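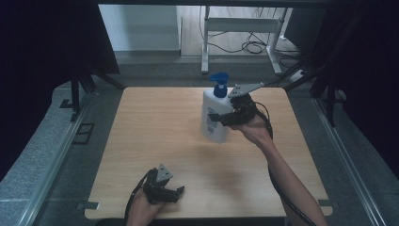 Figure 4.1 A pump bottle with the right hand-held gripper's jaws around it. The left gripper is open.

Chapter 4
Learning from a Visit

Many students meet their first working robot laboratory as visitors. They come in a group, they stand behind a line on the floor, and after one hour they go home with a bag of leaflets. What they remember is often the thing that moved fastest. In this chapter we try to make such a visit more useful. We follow one open day, held in January at the Sesard laboratory in Grerncombe, and we look at what a visitor can learn there if she knows what to ask.

The open day had 38 visitors in the morning group, most of them second-year students of mechanical engineering. The host was Hanna Śliwiński, who leads the manipulation work at Sesard. She began with a demonstration by hand. A person worked at a small table with two grippers, one in each hand, and took hold of ordinary household things. No arm was used in this part. Several students wrote in their reports that they had expected an arm, and that they needed some minutes to understand that they were already watching the main work of the laboratory.

The reason is simple when it is said slowly. A robot which learns from examples needs somebody to give the examples. If the person uses the same kind of fingers that the robot will use, the person must also solve the same problems: where to close, how wide to open first, from which side to come. A human hand would solve them in another way, and much of that would be of no help to the robot. We come back to this question in Section 4.3, under the name of the correspondence problem.

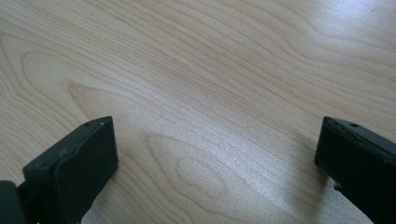
Figure 4.2 The view from a gripper, with the table between its two fingers.

A visitor should learn to ask what the machine can see. At Sesard this question was put by Dela Bawa, then a student and now the author of the exercises at the end of this chapter. She had watched the table from the visitors' side, where it is easy to judge the distance between a gripper and a bottle. From the gripper itself the view is much poorer. There are the two black fingers, low in the corners, and between them only the grain of the wood, with its long oval rings, and on the right a glare from the lamps where the lines of the grain fade. A program must work with such views too, and it must not take a pattern in the wood for an object. Bawa wrote in her report that this was the moment when the visit became interesting to her.

In the second part of the morning the group heard how the examples are kept and checked. The laboratory had at that time 2,000 recorded examples of simple tasks. Of these, 134 had been put aside, mostly for a grasp that began too early in the recording. Śliwiński did not hide this number - she wrote it on the board and asked the students what they would do with the 134. Some wanted to delete them. Others proposed to keep them as a test. Both answers can be defended, and the reader is asked to choose one of them in Exercise 4.2.

Before you continue, write down three questions that you would like to ask on such a visit. Keep the paper. In Section 4.1 we compare the questions with those of the Grerncombe group and sort them by what they are about: the task, the tool, the view or the record.

4.1 Preparing the Questions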